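Open day at the Nastau workshop

Posted 21/08/2019 in Days Out

I've driven past the Nastau building for years without having a clue what went on inside (I honestly had it down as a tile warehouse), so when a flyer for the open day came through the door I put my name down that same night. Free entry, free parking, and robots. My kind of outing!

They'd let 300 people book and the queue was already out to the road when I got there. You get a sticky name tag, a map that's a bit too small to read, and a choice of which end to start from. Most people turned left for the Hosum hall, where the big welding cell is. I turned right, mainly to get away from the crowd, and ended up spending most of my visit with the Feyisa project, where the job is sorting electronic parts. Circuit boards, little wiring bundles, that sort of thing. Small fiddly bits that I'd struggle to pick up myself with my reading glasses on.

I'm no expert, so please excuse any wrong names for things. Here are my favourites from the gallery they put up for visitors, straight from the cameras at the sorting table.
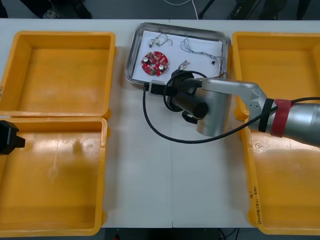
The arm over at the steel tray, with yellow bins on both sides. The round red board on the paper was the part I kept coming back to.
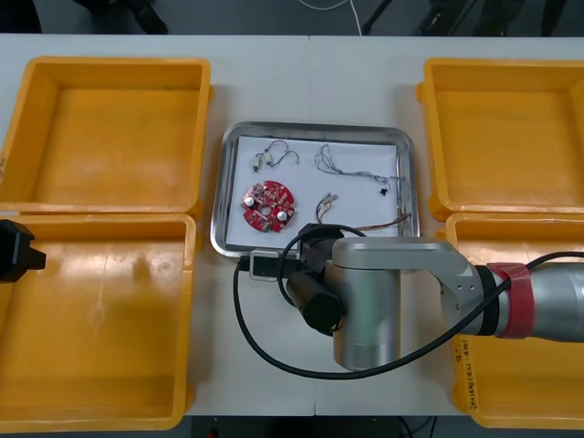
Plenty of wire for one tray! The bins are all empty in this one.
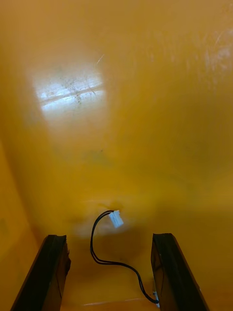

A gripper's-eye view down into a yellow bin, with a little white plug on its thin black cable. 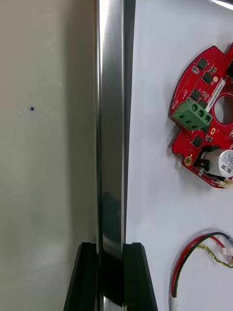
Gripper fingers on either side of a polished steel bar, and the red board again with its green terminal block.

I stayed long enough that one of the engineers took pity on me and asked if I had any questions. I had loads. The one I most wanted answered was why you'd start with something as annoying as wires, and the answer was that the annoying stuff is the whole point. A box is a box every time you look at it, but a wire is a different shape whenever you put it down. I've thought about that every time I've untangled my headphones since.

I also asked how many goes it takes before they're happy with it. They keep a tally on a whiteboard by the door, and it was sitting at 3,621 when I walked in. Whether that's a lot in robot terms I couldn't tell you, but it's more tries than I've given anything in my life, including parallel parking.

What surprised me was the pace. I'd pictured something whizzing about like the car factory clips on the telly, and a fair few of the kids in the group had too, judging by the "is it on?" that kept coming from the front row. It's much more patient than that. Once you settle into it, it's a bit like watching somebody do a jigsaw, and I found myself leaning in and muttering "left a bit, left a bit" along with everyone else. There was a proper cheer at one point. I joined in.

I did get over to the Hosum hall in the end, but the welding talk had a waiting list by then, so I looked through the window and had a sausage roll instead. The colour-sorting game from Wokska was good fun for the little ones (you race a small machine to put coloured pegs in the right cups). I lost by 31 pegs and would like it known that I had a coffee in one hand.

A few practical bits if you're thinking of going:

The car park fills early. There's more room on the street behind, and the walk through takes you past the bakery.

Wear flat, closed shoes. They turned away a couple of people in thongs and it seemed a shame after the drive.

The 313 bus stops right outside the gate if you'd rather leave the car at home.

The toilets are at the Hosum end only. Plan around this.

They're running another one in October with a longer session at the Feyisa table, and you'll be able to book that separately from the welding talk. I've asked to go on the list for both this time. If anyone's keen to share a lift from our side of town, leave a comment below and I'll get in touch once the times are out.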